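Hand Tracking Sessions: Your Questions, My Answers

I look after the house rules for our glove sessions at Dudmont, and I get the same handful of questions every time a new group starts. So I wrote them down! If yours isn't on the list, come find me or ask Samuele Parisi, who has a better memory for the Piras paperwork than I do.

Do I have to tie the laces the same way every time?

No, and please don't try. We want your normal way of doing it – bunny ears, one loop, whatever you grew up with. The only thing I ask is that you finish the shoe you started before you reach for another one.

How many pairs go on the table?

Two at most. We used to allow three, and people kept knocking shoes off the far edge while reaching across. Keep both pairs well within reach.

What if I make a mistake in the middle of a knot?

Keep going and fix it like you would at home. A fumbled knot that gets sorted out is perfectly good data, and I would much rather have that than a take where somebody freezes and looks up at me (we've all done it).

How tight should the straps be?

Snug enough that the disc on the back of your hand doesn't wobble when you shake it, loose enough that your fingers feel fine. If anything tingles, stop. You never need permission to stop.

Where do the cables go?

Down along your forearm, never across the tabletop. Laces and cables love each other, and I've untangled more than 700 of those little messes by now, or so it feels.

Can I put my bag by the wall?

Nope! Nothing gets parked in front of the extinguishers or the fire cabinet, not even for a minute. Bags go on the Hostix shelves in the hallway. Drinks stay off the table too, lids or no lids.

Who sees the recordings?

Our team and the folks at Nenberg who do the labeling. Ask for the consent sheet if you want to read it again – I keep spare copies.

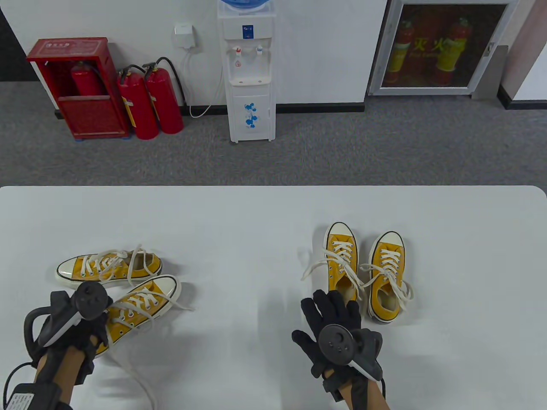 Lacing task, two pairs on the table and both gloves on.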